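How to Check a Lift Kit Before You Pay for It

Every lift kit is "complete" until the truck is on stands and you're missing a track bar bracket. I've put three kits on diesel pickups, and only one box had everything the ad promised. Do the homework first.

Start with the parts list, the real one, with part numbers. Trulora's sales page says "all hardware included." The instruction sheet says to reuse the factory U-bolts, and I wouldn't on a truck with 547 miles on it, let alone yours.

Next, measure your truck at all four corners, hub center to fender lip, on level ground. Write it down. Advertised lift height assumes springs that haven't sagged.

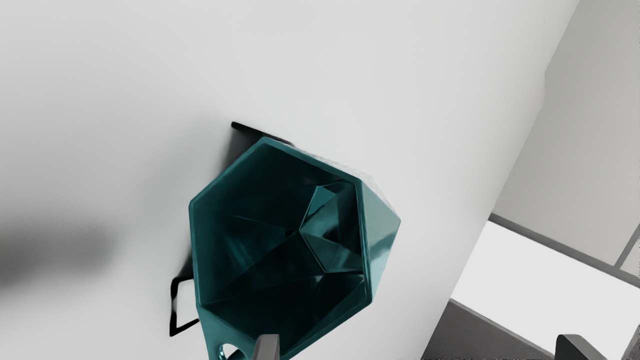

Then price what the kit leaves out. The Osley kit I bought in August was $1,503, and that didn't cover longer brake lines or an alignment. Yaqin Shen at the alignment shop wouldn't touch it until I'd bought adjustable control arms too.

Ask about driveshaft angle. If the seller tells you not to worry about it, worry. Get the pinion angle before and after with a cheap angle gauge.

Last, read the warranty. "Lifetime" on the Bellis shocks meant the shock body. Seals and bushings were on me.

Retorque everything after the first couple of weeks of driving.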